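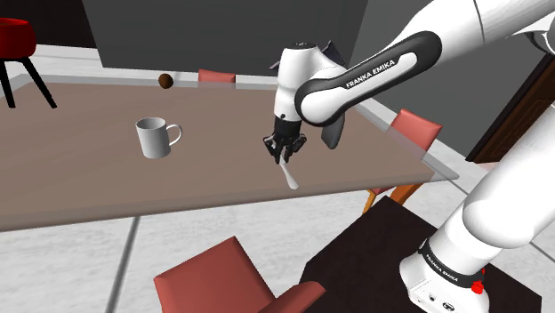 Nilmini Mondal had stopped believing she would ever sit through a whole meal with her own sisters again, she told us over the phone, and then she added that the first Long Supper in Verer kept her in her chair for almost three hours and she would gladly have stayed for a fourth.

We hear things like that quite a lot these days at Sultana, and we never get tired of them, so it is with real pleasure (and a fair amount of flour still on our sleeves) that we announce the return of the Long Supper series this fall, in its biggest form yet. Starting in September, Sultana will host shared neighborhood dinners in Verer and, for the first time, across the river in Plundurero, with room for 200 guests at each one.

For anyone who hasn't been to a Long Supper, it works like this. You book a seat, you turn up hungry, and you sit down wherever there's a gap. The food comes out in big dishes and you pass it along to the person next to you, who is very likely somebody you've never met. There are no place cards and there is no head table. Phones go in a basket by the door if you like, though we won't chase you about it. We open the doors at 5:30 p.m., soup is on the table by 6, and dessert arrives whenever people have slowed down enough to want it.

"My mother cooked for whoever was in the house, and there was always somebody extra in the house," says Menaka Bhuiyan, founder of Sultana. "I used to grumble about it as a girl, having to squeeze up on the bench and share my dumplings. Then I moved away and ate standing up at the counter for about six years, and I missed that bench more than I can tell you. The suppers are my way of getting it back, and I'm so happy that other people seem to have been missing it too."

The fall menus come from Fiifi Odoi, who joined the Sultana kitchen in June and has been testing recipes on the staff ever since, to the great delight of the staff. The opening supper will begin with a squash and ginger soup, followed by groundnut stew, slow-cooked beans with greens, a big rice dish with fried onions and raisins, and flatbread straight off the griddle. There'll be a plum cake at the end, and a second plum cake made without eggs or dairy that Fiifi says he prefers, although he asked us to mention that both are very good.

"I want food you can spoon out for someone else without making a mess of it," Fiifi says. "If a dish needs a fancy plate, it's wrong for this table. I'd much rather see a bowl go down one side, come back up the other, and arrive in the kitchen scraped clean!"

Last year's suppers welcomed 1192 guests over the whole season, and a good many of them wrote to ask whether we might come a little closer to where they live. The new Plundurero dinners are our answer. They'll be held in the old seed hall on the market square, which has high windows, a good wide floor and a kitchen that needed some love. Notel, the family-run kitchen outfitter, has generously supplied the ranges and the sinks, and its crew spent most of the summer helping us get the plumbing to behave.

"We fit kitchens all over the valley and then we leave, and we hardly ever get to eat anything that comes out of them," says Atif Talpur of Notel. "Menaka has promised us seats at the first one. I've already told my kids to skip lunch."

Seats are offered on a pay-what-you-can basis, with a suggested price printed on the booking form, and children under ten eat free. A quarter of the places at every supper are held back for people who'd find it hard to book ahead, so please do come to the door and ask, even if the listing says full. Both halls are step-free. If you have an allergy, let us know when you book and the kitchen will call you back.

Sultana is also putting together a small supper book, with recipes from past seasons and a chapter on cooking in large pots by Nimal Sikder. A first printing of 2000 copies will go on sale at the suppers in October, with all proceeds going toward ingredients.

Booking for the Verer and Plundurero suppers opens at 9 a.m. on the first of August, through the Sultana website or in person at the Verer kitchen. Press guests are warmly invited to the opening night and should write to the Sultana press desk for a seat. Bring an appetite, and a container if you'd like to take cake home.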